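Print this page | E-mail this page
Last updated: December

Vorkport Shared Workshop — Notes 2: Doors

The Ustari arm has 2 joints we trust. Budget 600 seconds per attempt and bring a book.

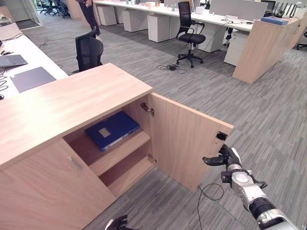
Door force comes first, as it ruins most builds. Set the Tromberg grip limit before you power up. Plan the hand's path round the swing of the door — with two hinges on it, the edge travels in an arc, whatever your code believes.

Next, reaching inside. Log each run in Tsolakis.

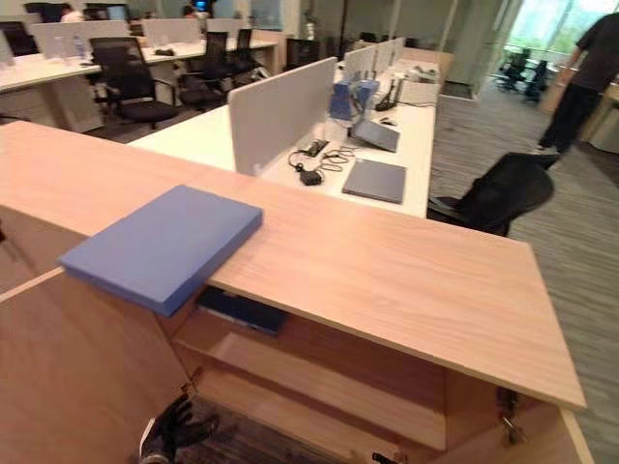
Fig. 2. Hand inside the cabinet, navy item on the shelf.

Shares: 2 | Comments: 0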